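April 10, 2024

Finally a whole morning for the bench corner at Uststead! I've wanted to sort out the wall behind the worktable since December, and Shiyu Gu was in early, so we got going before anyone else needed the space. The wall is a plain off-white and takes the light evenly, and I'd like to keep it that way — no shelf, no pegboard, no posters.
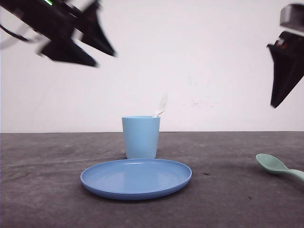
The scuffs right of center are faint, just a few thin gray lines, but now that I've noticed them I see them every time I sit down. Plan is a soft eraser block first, then a dab of the leftover paint (can 76, bottom of the Lashari cabinet). Asif Tanoli thinks the paint will dry a shade too warm. I love a test patch, so we'll do one low down by the baseboard and compare.

Still to do: find the small roller, ask Asif for the drop cloth.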